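Jan 2, 2025
Teleop notes, kitchen table task, arm 2 (the Graltcombe cell)

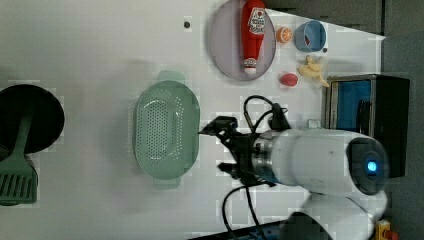 Goal for the day was to get clean demonstrations of the colander pick before Sarmīte retrains. Operator was Kristaps Venckus for the first block, me for the second. Leader arm on the bench, follower on the table, wrist camera plus the overhead view. Same toy food set as before the break.

Control. Leader-to-follower lag is better with the Sender build from last week, but there is still a small overshoot at the wrist when the operator stops quickly. It shows up most when the gripper comes in low and level toward the near rim of the colander. Kristaps gets around it by stopping short, fingers open, waiting for the arm to settle, then closing the last bit slowly. Works, but it puts a pause into every demonstration and the policy will learn the pause. I would prefer to fix the gain. Left it alone today so the set stays consistent.

Grasp point. We had not agreed on one. Kristaps was going for the rim on the side nearest the arm, I was going for a handle tab. The tab is easier to hold but needs a wrist turn, and the upper cable loops get close to the camera module when the wrist goes over. Decision: rim only. Tab grasps are tagged and kept out of the training split. Add to the operator sheet.

Layout. Black dots on the table are placement references. Colander and plate move between demonstrations, the black toy appliance does not. Ketchup bottle stays on the plate as a distractor. The lid with the green spatula on it is also a distractor, do not touch it.

Light. Patch of direct light on the table by the cup. Pale yellow ginger washes out in the overhead view when it sits near there. Blind down for the next block, or accept it as variation – ask Sarmīte which she wants.

Data. Episode cap in the recorder is 3,000 steps. Two of mine hit it during slow approaches and got truncated, both deleted. Usable total for the task is now 1,040 episodes, counting the older ones from Wovadby. Those were recorded with the previous gripper fingers and I am not convinced they should be mixed in. Sarmīte Krūmiņa wants to train with and without and compare.

To do
– lower wrist gain, test on a separate set
– re-tie lower cable, it drags at full reach
– rewrite operator sheet (rim grasp, no tab)
– ask Paulauskas about spare fingertip pads
– check overhead camera exposure with blind down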